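30 novembre 2025 – carnet Clullon, suivi de pose et recalage temporel

Grosse journée, et une bonne ! Je note tout tant que c'est frais, Jiahui reprend la branche demain et je ne veux pas qu'elle refasse les mêmes détours que moi.

Rappel du problème. Depuis la version de septembre, les trajectoires reconstruites par `clullon-track` présentent de petits sauts quand l'outil tourne vite autour de son axe long. Rien de dramatique à l'œil, mais la politique apprise derrière les reproduit fidèlement, et on se retrouve avec un poignet qui tressaute juste avant la fermeture des doigts. Kaiwen soupçonnait le filtre. Moi je soupçonnais les horloges. On avait chacun un peu raison, ce qui est agaçant mais instructif.

## Détection des marqueurs

J'ai repris le détecteur depuis le début, avec les coins en coordonnées fisheye brutes. Avant, on redressait l'image entière puis on cherchait les marqueurs dedans. C'était lent, et surtout les bords étaient tellement étirés que le raffinement sous-pixel partait n'importe où. Maintenant : détection sur l'image brute, raffinement sur l'image brute, et on ne projette que les quatre coins avec le modèle de Kannala-Brandt. Le code est plus court, et il tourne plus vite (je n'ai pas encore mesuré proprement, à faire).

Le cas pénible reste le marqueur tronqué en haut du champ. On n'a que le bas du motif, donc deux coins au mieux, et l'ancien code essayait quand même de décoder quelque chose. De temps en temps il y arrivait, avec un identifiant faux, et on récupérait une pose complètement délirante qui passait le seuil parce que l'erreur de reprojection était calculée sur trop peu de points.
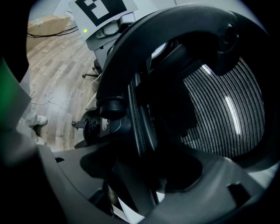
J'ai donc ajouté un rejet explicite : si le contour candidat touche la limite du cercle image ou le bord du capteur, on jette, point. Pas de demi-mesure avec un score réduit, j'ai essayé, ça ne fait que déplacer le problème dans le filtre. Le masque se règle dans le fichier de config :

```yaml
detector:
 space: raw_fisheye
 reject_on_border: true
 border_margin_px: 6
 max_candidates: 1000
```

Sur la séquence de référence Holroyd (1 592 images), il reste 1 455 images avec au moins une pose valide. On en « perd » par rapport à l'ancien détecteur, forcément, mais j'ai relu à la main toutes celles qui ont disparu et je n'en regrette aucune. Le filtre se débrouille très bien sur les trous courts avec l'IMU seule. C'est même beau à voir, la courbe de lacet passe dans les trous sans un pli.

## Horloges

Deuxième morceau, et c'est là que ça devient vraiment chouette. Le décalage entre caméra et IMU était supposé constant dans Prukon. Il ne l'est pas. J'ai fait l'estimation par corrélation croisée des vitesses angulaires, sur une fenêtre glissante, et on voit une dérive lente, bien régulière, pendant toute la séquence. Au début l'erreur est invisible, à la fin elle suffit à expliquer la moitié des sauts.

Correction : on estime un décalage et une pente par séquence, une seule fois, hors ligne. J'ai hésité à mettre les deux dans l'état du filtre. Kaiwen a essayé pendant que je mangeais et c'est instable dès que l'outil reste immobile un moment (logique, pas d'excitation, pas d'observabilité). On garde la version hors ligne. Pour le direct, on verra plus tard.

Attention au signe ! J'ai perdu une bonne heure là-dessus. Dans `prukon/sync.py`, `dt` est positif quand l'IMU est en retard. Dans `clullon/fuse.py`, c'est l'inverse. J'ai renommé les deux variables en `imu_lag_s`, avec un test qui casse si quelqu'un les remélange.

## Rotation du monde

Kaiwen a proposé autre chose pour la relocalisation : utiliser les grandes lignes droites de la pièce (plafond, bords de bureaux) pour contraindre la gravité quand on repart d'une perte de suivi. En fisheye les droites deviennent des arcs, donc il faut ajuster des grands cercles sur la sphère unité. Il a un prototype qui tourne et franchement j'adore. Les tubes du plafond donnent des segments très nets, et les jonctions entre mur et plafond suffisent en général à retrouver la verticale.

Ce qui marche moins bien : tout ce qui est maillé. Les dossiers de chaise produisent des centaines de petits segments parallèles entre eux qui votent pour une direction complètement locale. Un filtre sur la longueur angulaire minimale en élimine la plupart. Il reste à traiter les écrans, dont les bords sont longs et nets mais inclinés comme ça leur chante.
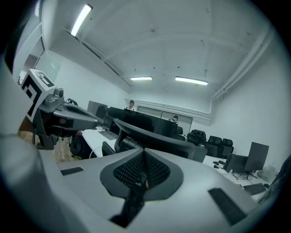

Pourquoi ne pas faire directement de la SLAM visuelle partout et se passer des marqueurs ? Parce qu'il nous faut l'échelle métrique et la pose relative entre deux outils dès le premier instant, et que les marqueurs donnent les deux sans phase d'initialisation. La SLAM reste utile en secours, et c'est elle qui fournit la carte pour recaler les séquences entre elles.

Le prototype de Kaiwen est sur la branche `jirthorpe-gravity`. Ne pas fusionner tel quel : il y a un chemin en dur vers son disque et la graine du RANSAC n'est pas fixée, donc deux passes sur la même séquence ne donnent pas exactement la même chose.

## Rejeu complet

Pipeline relancé de bout en bout avec le nouveau détecteur et le décalage corrigé, sans la partie gravité. Les sauts en rotation rapide ont disparu sur Holroyd. Il en reste un, tout à la fin, et je sais d'où il vient : le lisseur arrière démarre avec une covariance beaucoup trop optimiste. En la relâchant à la main le saut s'efface, mais je veux une valeur justifiée avant de la commiter.

J'ai regardé les courbes avant/après superposées avec Kaiwen et on a tous les deux souri bêtement devant l'écran. Ça faisait longtemps.

## Pour Jiahui

- Partir de `main` après le commit « raw fisheye corners », pas avant.
- Vider le cache des détections, le format a changé et l'ancien se charge sans erreur (oui, il faudrait un numéro de version, c'est noté).
- Covariance initiale du lisseur : essayer de la tirer des résidus de la passe avant.
- Fixer la graine dans `jirthorpe-gravity` et sortir le chemin en dur.
- Mesurer le temps par image du détecteur, ancien et nouveau, sur la même machine.
- Si la pente d'horloge change de signe d'une séquence à l'autre, me le dire tout de suite, ça voudrait dire que mon modèle linéaire est trop naïf.

Les journaux du rejeu sont dans `runs/holroyd_sync_v2`, avec les courbes de lacet dans le sous-dossier `plots`.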